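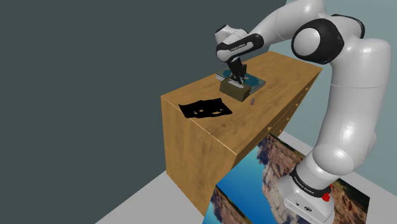

*Fig. 3. Cabinet, top panel fitted.*

## 3. Leveling and wall fixing

Complete section 2 before starting. The Warrier hinge pack is not needed at this stage.

1. Move the cabinet to its final position. Two people are required; the 616 model weighs over 40 kg.
2. Place a spirit level along the top panel, then across it.
3. Turn the adjustable feet with the 14 mm wrench until both readings are level. Clockwise raises the corner.
4. Mark the bracket holes on the wall in pencil. Remove the cabinet.
5. Drill and insert anchors suited to the wall type – anchors are not supplied.
6. Return the cabinet, check the level again, and drive the bracket screws by hand.

**Note:** On carpet, repeat step 3 after one week. The feet will settle.

**CAUTION:** Check for pipes and cables before drilling. Do not load the cabinet until both brackets are fixed.

If a foot spins without lifting, the insert is stripped. Order Fanen insert kit 3 from the Claltcombe parts desk – quote the model number on the rear label.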